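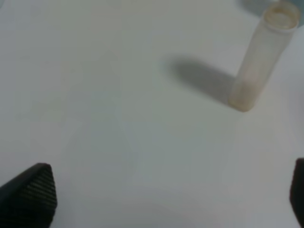

Cuvmont Archery Range: Questions We Hear a Lot

I've never shot a bow before. Can I just show up?
Please do! Most of the people who come through our door for the first time have never held a bow, and a good many of them are standing there with a friend who talked them into it. Come to the beginner session on Wednesday evening, and we'll get you set up with something light and forgiving. You don't need to read up beforehand, though if you're the reading type we won't stop you.

Do I need my own equipment?
No. The beginner session includes a bow, arrows, an arm guard and a finger tab. If you already have a bow of your own, bring it along and let one of the coaches look it over before you shoot it, especially if it's been hanging in a garage for a few years. Strings get old - older than people remember, usually.

How heavy a bow should I start with?
Lighter than you think. We see plenty of strong folks who want to begin with a heavy draw, and by the second dozen arrows their form has gone all to pieces and their shoulders are complaining. A light bow lets you learn where your hands and elbows go, and you can move up when it starts to feel easy. 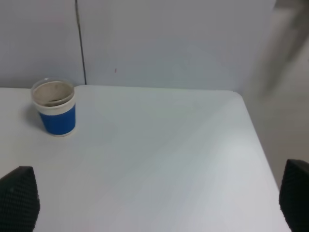 The same goes for distance, by the way. New shooters start close to the target and move back a little at a time, and there's no prize for hurrying.

What age can kids start?
We're happy to have them as soon as they can listen to the range commands and follow them every time. For some kids that comes early and for others it takes a while longer. A parent or guardian needs to stay in the building for the whole session, and yes, you're welcome to shoot too.

What should I wear?
Closed-toe shoes, always, and a shirt that fits fairly snugly across the chest and arms. Baggy sleeves catch the string. Long hair should be tied back, and dangly earrings are better left at home.

Can I use a crossbow or broadheads?
Not indoors, I'm afraid. Broadheads tear up the targets something awful. The outdoor course on Vitley Road takes broadheads in its marked lane once it opens in March, and it has 47 stations if you'd like a good long walk along with your shooting.

Do you hold lanes?
Yes, members can hold a lane for up to 2 hours. Just call the desk before you come over, and if you're running late, call again and we'll do what we can.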